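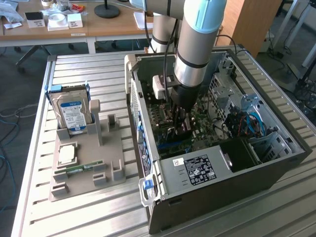
Figure 3. Work cell at Site A. The arm reaches into a desktop tower laid on its side on the slotted table; the parts fixture is at left.

4.2 Equipment scope and purchase planning

The cost model in Section 4.1 treats the cell as a single purchase. In practice the order was split into five lines: arm and controller, end effector, table, fixtures, and sensing. Each line had its own supplier, lead time and approval path, and the split had a larger effect on the final budget than the price of any one item. We therefore report the lines separately and use the totals only for comparison with the manual bench.

The arm was quoted by two integrators, Brilthorpe and Jarero. Both offers met the reach and payload limits in Table 2. The Brilthorpe offer was lower at the time of order but left out mounting hardware and on-site setup, which Jarero included. Once these were added the two offers fell within 8 percent of each other, and the choice was made on delivery date. We recommend that a request for quotation list the mounting plate, cable management, emergency stop wiring and first-day setup as separate priced items, even where the supplier prefers to bundle them.

Staff time was budgeted from the start as an equipment cost. From first quotation to acceptance the project logged 342 hours, divided among purchasing, mechanical setup, safety review and programming. Programming took the largest share. Purchasing took the second largest, mainly because three of the five lines had to be requoted after the table dimensions changed in August. Hours spent on grant reporting are excluded.
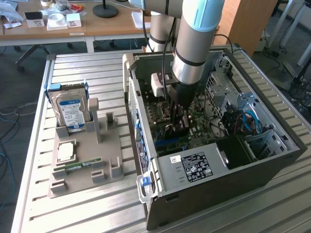 Fixtures are easy to leave out of an equipment plan because the unit cost is low and most laboratories already own a printer. They nevertheless set the pace of the early work. The 3D-printed fixture beside the tower has a separate place for each part in the task: the hard drive stands upright in a slot, while the CPU and the RAM module lie flat in shapes of their own. A new part type therefore means a new pocket or post and a new set of taught positions. The first budget allowed for one fixture design. Later versions were charged to consumables, which hid their true cost for most of the project. For the revised plan we set up a fixture line covering material, printer time and design time, with design time carrying most of the charge.

The table was the simplest line to justify. Slotted aluminum profile costs more than a flat steel top of the same area, but it allows a fixture to be moved and clamped again without drilling. We did not cost a custom welded frame. Wendelin Steiner prepared an estimate for one at an earlier stage, and it was dropped when the delivery time proved longer than that of the arm.

End effectors were planned as a consumable with a long life. The plan called for 2 grippers of the same model, one mounted and one held as a spare. The spare was questioned during budget review on the ground that the supplier, Masilela, offered a repair service. Turnaround under that service was not guaranteed, however, and an idle cell still carries its full depreciation charge. Fingers were ordered separately from the gripper body. Purchasers should check that replacement fingers can be bought in pairs without the mounting kit, as the kit made up a large part of the quoted price in our case.

The range of parts also bears on this line. A drive offers broad flat sides to a parallel grip. An expansion card is thin, carries a metal bracket along one end, and has to line up with its slot and the rear of the case at once. Finger width, grip force and the clearance around the slot should be fixed on the basis of the most awkward part in the set before any gripper is priced. We fixed them on the basis of the most common part and paid for one change of fingers.

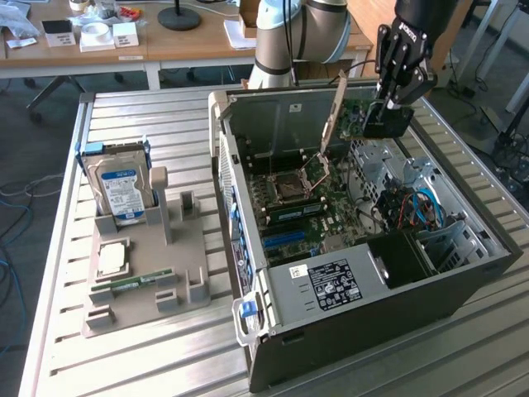
Sizwe Ngubane, commenting on a draft of this section, objected that a second gripper cannot be defended on depreciation alone, and that the same money spent on a force sensor would have cut the number of failed insertions and with it the wear that the spare was meant to cover. The point is fair. Our failure records do not separate insertion faults from grasp faults, so we cannot say which purchase would have returned more. Hazel Holloway and Nomvula Kruger reran the cost model with the sensor in place of the spare and found the payback period almost unchanged under the assumptions of Section 4.1. The result depends on the assumed repair time. Below two weeks the sensor is the better purchase; above that the spare is.

Sensing was the line most often changed. The first plan contained fixed cameras only. A wrist view was added once the first trials had been costed, as the body of the gripper can hide the part from a fixed viewpoint during the last stage of an approach. The camera itself was a minor expense. The bracket, the longer cable run, the added calibration step and the Plunar software license together cost more than the camera, and the license renews every year. Renewals should be entered as operating cost; in our first plan the license was wrongly placed under capital.

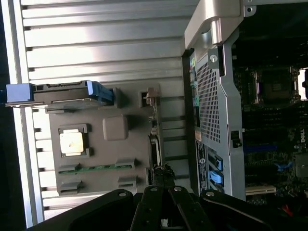

Figure 4. Wrist view over the parts tray, with both gripper fingers in view at the bottom and the open tower at right.

Test stock also needs a budget line. Repeated insertion wears sockets, slots and latches, and a worn tower is no longer a fair test object. We planned for one tower per 100 full cycles and bought used office machines from a single reseller to keep the layout constant. A mixed lot would have been cheaper per unit, but each board layout needs its own taught positions — and programming time is already the largest item. Spare processors and memory modules were bought in the same order. Storage space for the stock was not charged to the project, though a site without free shelving should include it.

Table 3 gives the five lines as first planned and as closed. The arm and the table closed close to plan. Fixtures and sensing both closed above it, and the end effector line closed above plan by the price of the finger change. Oskari Salminen has proposed a fixed reserve on the two lines with the largest overrun in place of a general contingency on the whole order. We adopt that proposal in the plan for Site B, with the reserve released only after the part set has been frozen. The effect of the reserve on the payback period is treated in Section 4.3.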